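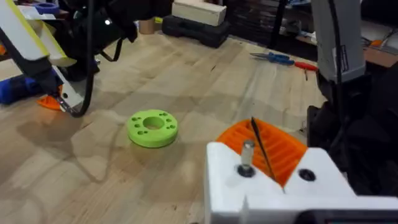

Tetia Club Gripper Kit, for school robotics clubs and student teams. Bolts on the wrist of a small tabletop arm, gives you two printed fingers you can swap in a lunch break. Body is white, blocky, prints without much fuss. Finger pads are orange and ribbed with slots, so they give a bit when they close on something round. The green ring with the hole through the middle is the first pick part, we put one in every kit now. Easy to see on a wood bench, easy to grab by the edge, annoying to grab by the hole (teams find out).

Made for the Grastar league, pick and place class, but plenty of clubs just use it on Thursday afternoons.

What's in the kit
Gripper body, printed, white
Finger pads, orange, 5 pairs
Green pick ring
Pins and screws, bag of
Wrist cable
Printed build sheet, one side

Not in the kit: arm, power supply, screwdriver. Any small cross-head driver will do. Don't use a powered one, the screw holes strip fast and then your printing a new body.

Build time
First build about 39 minutes with a group that hasn't done one before. Route the wire before the pads go on. Not after. If the fingers close crooked, back the pin off half a turn and try again.

Two-arm practice set
Second gripper, second ring, plus the soft parts bag. Meant for the handover round, where one arm picks and passes and the other one places. Teams write their own moves. Start slow, both arms at low speed, hands off the table. Sort out who calls stop before you power anything. 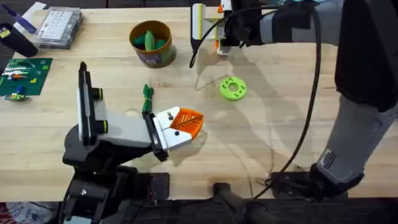
Two-arm practice: orange leaf in one gripper, green ring on the table.

Leaf files are on the download page with the ring. Ridges help. A smooth leaf slides around, we tried it. Print flat, no supports, and scale up if your camera view is far back.

Fit
Vovby arms, both sizes: straight on.
Nørgaard arms: needs the adapter plate, order seperately. Older Nørgaard wrists have a different bolt pattern so check yours first.
Anything else: send a photo of the wrist plate, we'll tell you yes or no.

Club orders
Single kit, two-arm set, or class box of 5 kits. Purchase orders from schools OK. Ships in 2 weeks, longer in February when the league teams all order at once. Spare pads sold on their own, get extra, they wear.

Returns fine if the body hasn't been drilled.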